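Cleaning glass and mirrors: what's worth the bother

Every October the same tips come round again. Newspaper, vinegar, a squeeze of lemon, a drop of dish soap, coffee filters. I've tried most of them on loose mirrors, cabinet panels and the glass out of picture frames, and I'm not convinced half of them do anything.

Start with newspaper. Maybe it worked with the ink they used to print with. The last time I tried it I got grey fingers and a grey smear along the bevel, and then I had to clean the glass again with a cloth. A flat-weave cotton tea towel that's been washed a few dozen times does better and costs nothing.

Vinegar is fine. It isn't magic. I put a good splash in a 700 mL spray bottle, top it up with water and leave it at that. The recipes that want three essential oils are selling you essential oils. Spray the cloth and leave the mirror alone, or the liquid creeps around the edge and gets at the backing. Once the black spots start there's no home remedy that brings the silver back, whatever colour of paste they tell you to rub on it.

If the piece is loose, lay it down to clean it. I know people swear by propping it against the wall, but a panel leaning on a wall wants to slide. Clear more space than you think you need and wipe the surface first, as one bit of grit underneath will scratch the back. 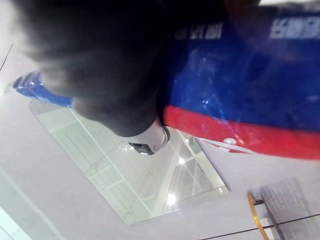 Wipe from one side to the other, then go over it again at right angles. If there are streaks left you'll know which pass made them. Circles just move the muck about.

As for bought products, I gave the Tromix glass spray a fair go and couldn't tell it from the vinegar. The Enport cloths are decent until you put them through with fabric softener, and after that they're useless. Wollham sells a "mirror polish" that left a film I was still taking off on Friday. Save your money.

Edges are where I'd slow down. Run a damp cotton bud along them – never a bare finger, even on a bevel that looks smooth. For sticky label residue, a bit of cooking oil left for ten minutes, then dish soap. Razor blades work too, and I've seen the scratches to prove it. Fine wet and dry paper, 600 grit or 3000 grit, belongs nowhere near the face of a mirror. Somebody online will tell you otherwise.

Let it dry flat before you stack or wrap it.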